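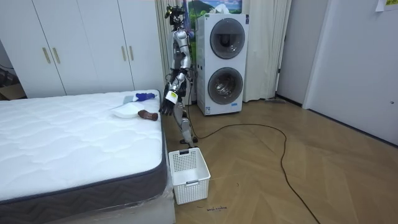

What Makes a Cake Rise?

Cake batter is wet and heavy when it goes into the pan. When it comes out of the oven it is light, and if you cut a slice you can see hundreds of tiny holes in it. Those holes were made by gas. This page explains where the gas comes from and why it stays in the cake.

Where the gas comes from

Most cake recipes use baking soda or baking powder. They look almost the same, but they are different.

Baking soda is a kind of chemical called a base. When a base meets an acid, the two react and make a gas called carbon dioxide. It is the same gas that makes the fizz in soda pop. Plenty of foods are acids. Lemon juice is one, and so are vinegar, buttermilk, and yogurt. A recipe with buttermilk in it often uses baking soda.

Baking powder has baking soda in it already, along with a dry acid. The two sit in the can together and do very little while they are dry. Add milk or water and they start to fizz. Most baking powder sold in stores is "double-acting." It makes some bubbles when it gets wet and more when it gets hot.

Try it yourself

You need 3 small glasses, some baking soda, some baking powder, vinegar, and warm water. Ask an adult before you start, and put the glasses on a tray.

Glass one: a spoonful of baking soda and a splash of warm water.
Glass two: a spoonful of baking soda and a splash of vinegar.
Glass three: a spoonful of baking powder and a splash of warm water.

Watch for 30 seconds. The first glass hardly does anything, as plain water is not an acid. The second one foams up fast. The third one fizzes more gently.

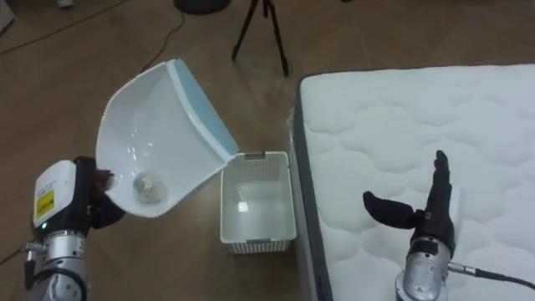 Bubbles from the mixing bowl

Baking powder does not do all the work. When you beat butter and sugar together, the sharp edges of the sugar drag air into the butter. Beaten eggs hold air too. The gas from the baking powder moves into these little air pockets and makes them bigger. Some cakes, such as angel food cake, have no baking powder at all and rise on beaten egg whites.

What the oven does

Heat makes gas take up more room, so every bubble in the batter grows. Some of the water in the batter also turns to steam, and that pushes the cake up as well.

At the same time, the batter is turning solid. The eggs get firm, just as they do in a frying pan. Flour has starch in it, and the starch soaks up water and swells. Together they make walls around the bubbles. Once the walls are firm, the cake can hold itself up.

Why some cakes sink

If you open the oven door too early, cool air gets in while the walls are still soft, and the middle may drop. Too much baking powder can do it too - the bubbles get so big that they pop. Old baking powder makes a flat cake. To test yours, stir a spoonful into hot water. If it does not bubble, buy a new can.

Let the cake cool in the pan for 10 minutes before an adult helps you turn it out.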